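Skeka table clearing set - README

Maintainer: Lovisa Wikström
Second reader: Märta Dalen
Last edited: Aug 30, 2018

What this is

Skeka is a set of 3191 simulated episodes of one robot arm working at one dining table. The chore is clearing up: move the dishes, leave everything else alone. All of it was rendered in the Podonico simulator. No real dish was touched, which should be kept in mind when reading any number below.

We put the set together after getting tired of hearing that table clearing is close to solved. Märta's view is that it is close to solved for one mug on a bare table, and she has said so in two review meetings. I mostly agree with her. The set is meant to make the claim a bit harder to repeat.

What counts as done

An episode counts as a success when the named dish ends up inside the drop zone, upright, and no other object has moved more than 5 cm. Many groups leave out that last part. We kept it, and it hurts. A person who clears a bowl and knocks a toy onto the floor has made a second chore, and I see no reason to grade a machine on an easier scale.

Each episode is cut off at 60 seconds of simulated time. You may feel this is strict. Try carrying a bowl to the sink and see how much of your minute is left.

The table

Object placement is random within limits. Dishes share the table with things that have no business at a meal, which matches every dining table I have lived with. The object list is in objects.txt, and the chairs stay put for the whole episode.
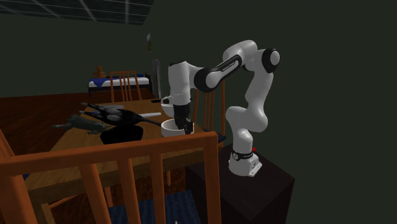
Fig. 1. Gripper over the white bowl, with the bird figure and its long tail lying close by.

Layouts like the one in Fig. 1 are where I would look first. The bowl is a fair target on its own, low and round with a thick rim. Next to it you have a handled cup on one side and a thin tail on the other, and a planner that only cares about the rim will happily sweep through both. The black bowl is a different sort of trouble - its inside renders so dark that depth from color alone is close to guesswork.

Results so far

The baseline from Plurkonari, run with the settings it shipped with, succeeded in 1075 episodes. Drop the rule about other objects and the score looks a good deal nicer, and that is the version you will find on slides. Please don't report it without the strict one beside it.

We have not tuned the baseline. If you can do better with a day of tuning, send the config and we will rerun it.

What the set does not tell you

Nothing about wet dishes, food scraps, glass, or cutlery stuck to a plate. Contact is simulated with rigid bodies, so soft toys behave like blocks of wood. Friction is one value per object and was set by hand, some of it by me late in August with no measurements to lean on.

There is also only one room. Lighting is dim and does not change. A policy that learns this table may have learned just this table, and I would not let it near mine.

Known problems

- Bowls sometimes start a few millimeters inside the table top and pop upward on the first step. Flagged in the log as start_overlap.
- The drop zone check ignores a dish that is still being held. Release it before the time limit or it counts as a failure.
- Object names changed once after the Nyberg export. Old names still work in the loader - not in the scoring script.

Use

Run the loader from the top folder, then score.py with the strict flag on. It is on by default. Leave it on.

Corrections go to Lovisa. Märta reads the failure logs and would like more of them.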